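April, evening

Up before seven. Rain first thing, then dry enough to put the bins out. The new shelf labels from Belay came in the post, a pack of 200, and I shall be finding them in drawers for years.

Spent most of the morning on the snack shelves. I wanted the crisps together on the middle tier, so the Pringles went there with a bit of space between them - blue, then the pink and red, orange, green. The lower shelf I left clear for the Ekside order when it turns up. Wiped along the white edges, which show every mark.

The grey carpet could do with a proper going over. I priced a cleaner from the hire place in Sokley, 56 pounds for 2 days, and said I would ring back. Didn't ring back.

Lunch was soup. Paid the Alis bill in the afternoon and filed it with the others. My knee is sore from kneeling at the shelves, so the top one can wait until tomorrow.

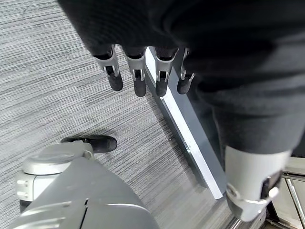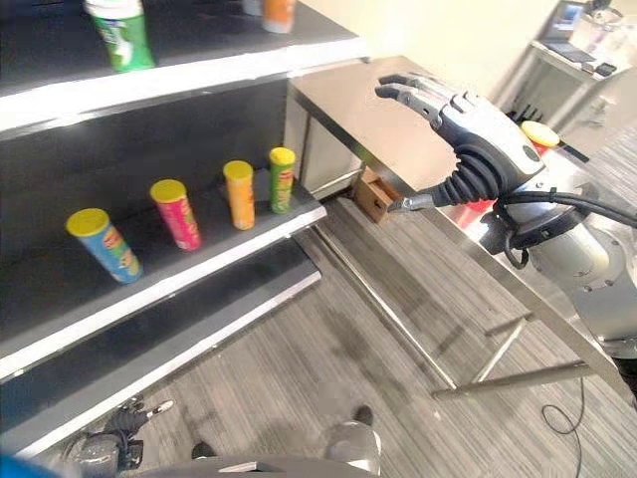
Do the crisps need to be kept in flavour order? It saves hunting for the one I want, so I'll keep it up for a month and see.

Bed at ten, with the radio on low.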